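Friday, cell at Flelton

In at 7 with the wrist camera still out from yesterday's shift. Vaughan Tautahi had left a note on the bench: parallel fingers closing unevenly, left one leading. Took both off, cleaned the mounting faces, found a burr on the left dowel hole and stoned it back. Refitted with the screws at the bottom of the Dirach torque range and went over them a second time after warming the axis up.

Re-zeroed the jaw. Encoder offset now 277, was 290-odd in October. Cycle counter reads 1,623 since the last grease, so left that alone and wrote it on the card.

Joint six cable loop was rubbing at 90 degrees. Moved the clip back one hole and ran the wrist through its travel at slow speed. No contact. The yellow floor cables still want a proper cover along that side of the table. Asked for one again.

After lunch put the bins and baskets out and jogged to the approach pose over the middle bin to check the camera view.

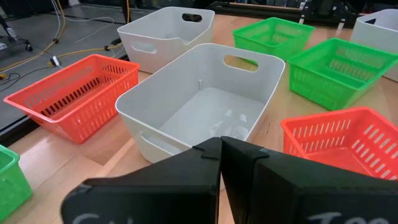
Wrist camera, approach pose over centre white bin, fingers refitted.

Tips in view at the bottom, near rim visible past them. Saved the pose as 2 and backed up the controller. Quinlan wants the old offsets kept as well, so both sets are in the folder.

Still to do: spare dowels, new label for the air valve.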